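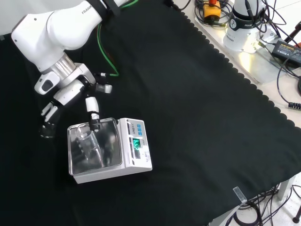

Sadao Koyama writes that a balance should be left switched on for a good while before the first reading, and that most drift complaints he gets come down to skipping this. Agreed, and it is now the first line of the Bernen bench notes.

Weighing clear vessels: a short gallery

These pages cover small compact scales with a square steel pan, used for tare work on beakers and cups. The method is plain. Zero the scale, place the vessel, wait for the digits to settle, write down the figure, remove the vessel, check the zero again. The beaker should stand in the middle of the pan and touch nothing else. A light contact at the rim is enough to spoil a reading. 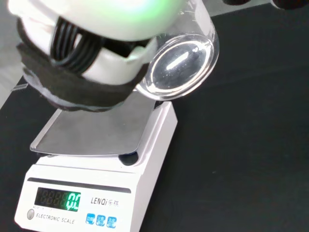
Could the cup not simply be tared once in the morning and left at that, asks Natsumi Hattori. It could, for rough work. For the Pikby series we tare before each fill, as a fingerprint or a drop of water shows up in the last place. The pan is wiped with a dry cloth between vessels, and the zero is checked with nothing on it.

Entry 1449 in the log gives the current routine: 9 vessels, 2 readings each, none filled above 400 ml. If the two readings differ by more than one step of the display, the vessel is weighed again.

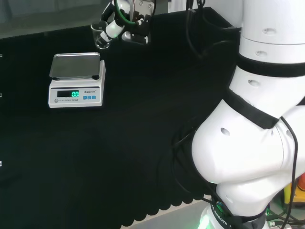

The zero check closes each run. A display that returns to 0.0 is accepted; one that does not is noted, and the run is repeated from the last good zero. Dark cloth under the scale makes clear vessels easier to see – it must lie flat, with no fold beneath the feet.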